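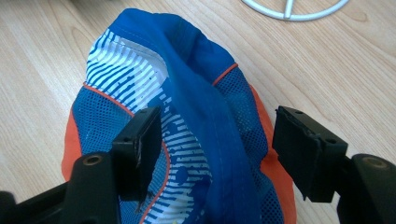 Cap upside down, fingers open.

Brunix gripper kit: pads for soft goods?
Posted by orkier_bench, 13th December

Stock flat pads on the Brunix kit. Rigid parts are fine, but caps fold before the grip force threshold trips. Is the Kasance pad set worth buying?

kelvin_mount
Lower the threshold first. Ours shipped at 20 N — far too high for mesh. At 7 N it held. The Kasance pads add grip, but they wear fast.

tinbench
Got the pads in April, no complaints.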